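Review of the Ovwood Hand-Held Gripper Kit

Readers of this blog have asked on several occasions for an assessment of the Ovwood kit, which has been on loan to our household from the distributor, Trandevberg, since April. The following review is based on regular use at home. No payment was received for it, and the kit will be returned when the loan ends.

The Ovwood is a hand-held gripper with a wide-angle camera mounted behind the fingers. The operator holds the device, performs an ordinary task with it, and the camera records what the fingers do. The recordings may then be used to train a robot arm fitted with the same fingers. The kit is sold to small laboratories, colleges and private individuals, and the list price at the time of writing is $1,314. That sum covers the gripper, the camera, one charging cable, a carrying case and 2 spare finger pads. It does not cover the arm, which must be bought separately, or the recording software, which is supplied by Adness under a yearly license.

Assembly is simple. The printed guide is clear, although the page on camera alignment refers to a screw that was not in our box. Trandevberg answered a written inquiry on this point within 2 working days and confirmed that the screw belongs to an earlier version of the mount. It would be helpful if the guide were corrected.

The device is heavier than its appearance suggests. A session of half an hour is comfortable; a full hour is not, particularly for a person with small hands. The trigger requires a firm and even pull. Those who release it suddenly will find that the fingers spring open and that the item is dropped. Practice reduces the problem but does not remove it entirely.

For the purposes of this review, the kit was used chiefly on cloth. Hard objects such as cups and boxes present little difficulty to equipment of this type, and the manufacturer's own material deals with them at length. Fabric is a more demanding test. It folds under its own weight, hides its edges, and seldom lies the same way twice.
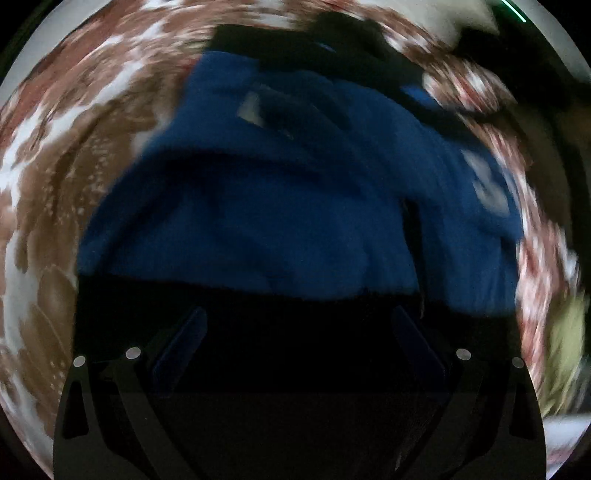 The finger pads performed well on thick materials. Fleece, toweling and heavy cotton could be lifted from almost any point and carried without slipping. Thin and smooth materials were less satisfactory. A lining fabric escaped the pads repeatedly, and it was necessary to gather a larger fold before lifting. Persons who intend to work mainly with light garments should inquire about the softer pads, which Trandevberg lists as an extra.

The quality of the recordings deserves separate comment. The lens takes in a very wide view, and the fingers remain in sight throughout, a considerable advantage when a session is reviewed afterward. The picture is strongly curved, and new users may need some time to become accustomed to it. The camera is also sensitive to speed. When the hand moves quickly, the cloth and its surroundings blur while the gripper stays fairly sharp. Dark fabrics in a dim room lose much of their detail in the folds. A second lamp improved matters in our sitting room, and slower movements improved them further.

The Adness software is adequate. It divides each session into separate clips, marks those in which tracking was lost, and allows unwanted clips to be deleted in groups. Exporting is slow. A long session recorded one Saturday morning had not finished exporting by lunch, and the progress bar offered no useful estimate. The program also signs the user out without warning when the computer goes to sleep.

A comparison with the Seppälä gripper may be of interest, as the two are often considered together. The Seppälä is lighter and its trigger is smoother. Its fingers, however, are narrower, and in our experience they were less dependable on bulky cloth. The Seppälä also requires its own charger, whereas the Ovwood accepts a standard cable. For general household tasks either would be a reasonable purchase. For laundry, bedding and similar work, the Ovwood is preferred.

The kit is accordingly awarded 4 stars out of five. One star has been withheld on account of the weight, the errors in the guide and the slow export. Questions concerning spare parts and delivery should be sent to Trandevberg directly. Questions concerning this review may be left in the comments, which will remain open until the end of the month.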